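Tallska cardboard drawers: frequently asked questions

How much weight can a drawer hold?
Up to 7 pounds per drawer, spread evenly. Socks, craft paper, yarn and kids' art supplies are all fine. Canned food is too heavy.

Can I put the unit straight on a tile floor?
Yes, as long as the floor is dry. Cardboard soaks up water from the bottom edge, so move the unit before you mop and wait until the tiles are dry — an hour is usually enough.
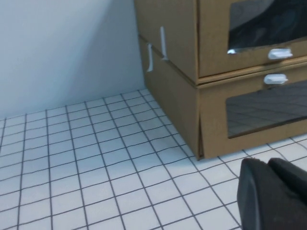

Tallska two-drawer unit on white floor tile. Each drawer has a dark window and a white pull.

How do I clean the windows?
Wipe them with a dry microfiber cloth. Do not use glass cleaner. It can run down into the cardboard and leave a stain.

How high can I stack the drawers?
We recommend no more than 3. If you have young children or a cat that climbs, stay at two.

A pull came loose. Can I get a new one?
Yes. Jomside sells replacement pulls in packs of 8. Press the new one in from the front until it sits flat.

Can I return an opened box?
Unfolded panels can be returned to any Lemoleo store. Once the unit is assembled we can only exchange damaged parts.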